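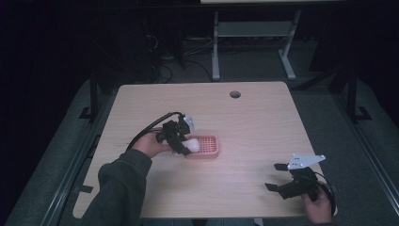 Chapter 2
Gathering Demonstrations by Hand

A policy trained by imitation can only reproduce what its examples contain. The previous chapter treated the examples as given: a table of observations paired with actions. We now turn to how that table is filled, and to the errors that enter while it is being filled.

2.1 Two ways of recording a task

In teleoperation, a person drives the robot remotely and the robot's own joints supply the action labels. In hand-held collection, the person carries the end effector directly and performs the task at natural speed. The robot is absent. What is stored is the path of each gripper through space, the opening of its jaws, and one or more video streams.

The second method is faster and needs less equipment, but it moves part of the difficulty downstream. A human wrist can reach poses that a given arm cannot, and such episodes must be found and removed before training. Intan Jugah's group at Iltach kept 1022 episodes of a two-handed placing task and rejected a further 179, most of them for wrist poses outside the arm's range.

2.2 What each camera contributes

A head camera records both hands and the objects between them. It shows which hand is acting and where the goal lies, but small objects are easily hidden behind the tool. A camera carried on the gripper has the opposite character. The jaws keep a nearly constant place in the view while the table and everything on it move past, so the distance from fingertip to object can be judged closely and the layout of the workspace hardly at all. 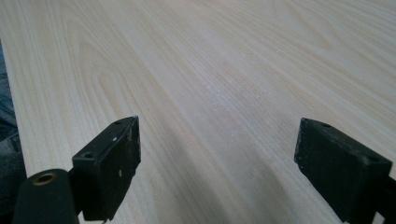
Figure 2.2 View from a gripper camera, jaws open over the tabletop.

The open-jaw view in Figure 2.2 contains no object to be grasped. Frames of this kind are common in any data set and should not be discarded automatically. A policy that has never been shown an empty gripper over a bare stretch of table has no basis for choosing a motion when it finds itself there.

2.3 Episode boundaries

An episode needs a defined start and a defined end. The convention used in this book, adapted from Hemant Sandhu's notes for the Seidel course, is that both grippers begin open and at rest, and that recording stops 25 frames after the last release. The trailing frames matter — without them the policy receives no example of holding still once the work is done.

Start poses should vary between episodes. If the operator always begins from the same corner of the table, the network may learn the corner along with the task. Exercise 2.4 asks the reader to measure this effect on the Latuline set.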